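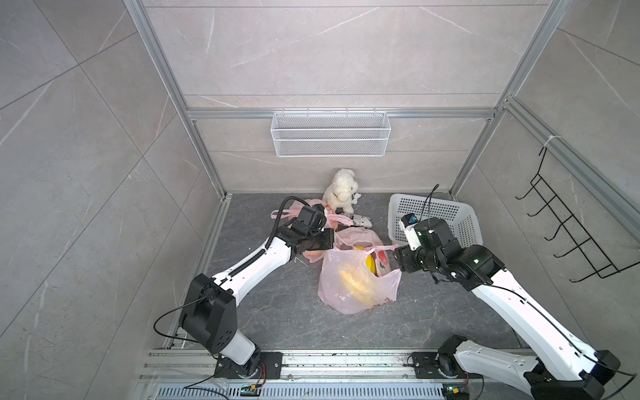
Jennylyn Rivera told us she never believes a cast departure until the second site has it, and even then she goes to the comments first to see what the regulars make of it. This habit came up again and again in our interviews, and it gave us the starting point for what follows.

4.2 Waiting for the second source

The drama Hekberg lost two of its leads in the same winter, and the news came out through entertainment sites before the broadcaster had said a word. We collected 2,314 reader comments posted under the first stories on Girport and Poltico, all from February 2019, and spoke to 30 regular readers by telephone. We had expected quarrels about the actors themselves, about pay or rumoured feuds on set. There was plenty of that (and it made very lively reading), but a surprising share of the talk was about the reporting. Readers asked who the "insider" was, why a quote had been trimmed, and whether a phrase such as "is understood to be leaving" meant anything at all.

What delighted us most was how skilled this reading could be. Elaheh Pakzad could tell from the wording of a single sentence whether a story had come from an agent or from the production office. An agent, she said, always gets the word "exciting" in somewhere near the end, usually next to "new projects". We went back to the stories with her rule in hand and found it a real help in sorting them. Amnuay Bunnag took a different line and paid no attention to wording. He looked at the photograph chosen for the top of the story: an old red carpet shot meant that the actor's own people had had no part in it, while a fresh portrait meant that they had.
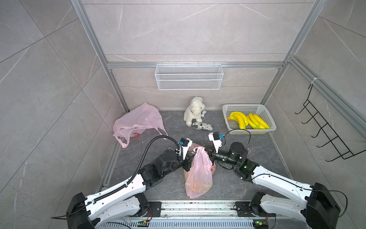
Rivalry between the two sites turned out to matter less to readers than we had assumed. Girport was seen as friendly to the actors and Poltico as friendly to the producers, and most of the people we interviewed read both on the same day without any sense of being disloyal. They treated the two accounts as one story told from either side. For our readers the pleasure lay in working out what the press office had told each side. Iona Chisholm kept the paired stories in a folder and compared them line by line, marking any sentence that appeared in both. Those sentences, in her view, were the press release, and everything else was gossip or padding.

The comments show the same work being done in public. Under the Girport story on the first departure, one reader pasted in the matching paragraph from Poltico, and the replies to it ran on for days, with people correcting each other's dates, bringing in old interviews and arguing over a line from the chat show Kopecký that some took as an early hint. Much of this was guesswork and some of it was wrong. Even so, the mistakes were usually picked up by other readers well before either site changed its text.

We coded a thread as "checking" when at least one reply offered a source that could be looked up. Marisa Caputo read the whole set a second time, and cases where her coding differed from the first were talked through until we agreed. Jokes gave us the most trouble. A reply such as "my nan heard it from the milkman" offers a source of a kind, and it often sat in the middle of a perfectly serious exchange about contract dates. We left such replies uncoded but kept them in the threads, where they can be seen doing useful work of their own, mostly by telling a newcomer that a claim had been heard before and not much liked.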